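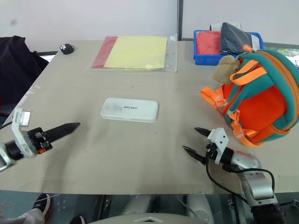 Does the hire price cover both arms, Milagros Quezada asks under our last notice, or is the second one billed as an extra?

Home Explore Notifications Lists Search Log in

Grillel Equipment Reviews
Both arms are included. The Zidaseck two-arm table service is offered at 2815 euros a month, which covers the arms, the grippers, the control software and one day of training on site. Delivery is charged separately. Our full findings follow in this thread.

Grillel Equipment Reviews
1. The review was carried out at our workshop in Toledo at the request of member organisations that sort and repack school supplies. We paid the standard hire price. Zidaseck has read the factual parts of this review and corrected one of them (the length of the notice period, see post 10).

Grillel Equipment Reviews
2. The work chosen for the review was the handling of ordinary school items on a table: pencil cases, folders, backpacks. Members had told us that such items were the reason they had held off from hiring. Boxes of one size are dealt with well by cheaper machines and were left out.

Grillel Equipment Reviews
3. Setting up. The supplier's guide allows 90 minutes for a first installation by two people. Ours took the whole of a morning. The greater part of the delay came from the guide itself, in which the steps for the left arm and the right arm are printed on different pages and do not use the same part names.

Grillel Equipment Reviews
4. Calibration is done at the start of each working day and takes 20 minutes. It can't be skipped. Members who run short shifts should include this time when they compare the service with their present arrangements.

Grillel Equipment Reviews
5. Results. We recorded 151 attempts to pick up an item and set it down in a marked area. Hard, closed items gave the best results by a clear margin. A rigid pencil case with rounded corners was seldom dropped, provided that the fingers closed across its short side.

Grillel Equipment Reviews
6. Soft items were a different matter. Backpacks were lifted reliably by the carrying handle and poorly by anything else. Loose straps and buckles caught under the load on several occasions and the operator had to stop the arm. We would advise fastening straps before items reach the table.

Grillel Equipment Reviews
7. Clear plastic folders were the weakest category. The software often placed the edge of a folder at the edge of the paper inside it, and the fingers then closed in the wrong place. Zidaseck states that an update is planned for January. We have not tested it and can't comment on it.

Grillel Equipment Reviews
8. The pointed fingers supplied as standard are suited to narrow items. Wider padded fingers may be ordered at no charge, but they must be requested at the time of signing. This isn't made plain in the brochure, and we have asked for the wording to be changed.

Grillel Equipment Reviews
9. Support. Telephone calls were answered promptly and in both Spanish and English. Written questions took longer. One query about cable routing at the wrist was closed without a reply and had to be sent again.

Grillel Equipment Reviews
10. Terms. The minimum hire is three months. Notice is one month, given in writing. Damage to finger tips is treated as normal wear; damage to cables is charged to the customer. Members should read clause six with care before they sign.

Grillel Equipment Reviews
11. Our finding: suitable for members who handle mainly rigid items and who can keep a trained operator at the table. Not recommended at present where folders or unfastened bags make up a large share of the work. We intend to repeat the folder tests after the update.

Grillel Equipment Reviews
12. The record sheets may be requested from Getsemaní Espinoza at the Toledo office. Members who wish to try the service before hiring may apply for a place at the open session on Monday, October 29, 2018. Please state which items you would like to bring.

Comments

Mitiku Tesfamariam
We hired the same set for our Tivwood depot in spring. Agree on the guide. We ended up cutting the pages out and putting them side by side on the wall.

Ignacio Ojeda
Were the drops counted per item or per attempt? It makes a difference for the folders.

Grillel Equipment Reviews
Per attempt. The sheets also give the item in each case.

Rocío Saavedra
Can the padded fingers be bought later if you forgot to ask? We signed last week and I have just seen post 8.

Grillel Equipment Reviews
They can, at list price. We suggest writing to Zidaseck this week all the same.

Milagros Quezada
Thank you, that answers my question. I'll apply for the session and bring bags.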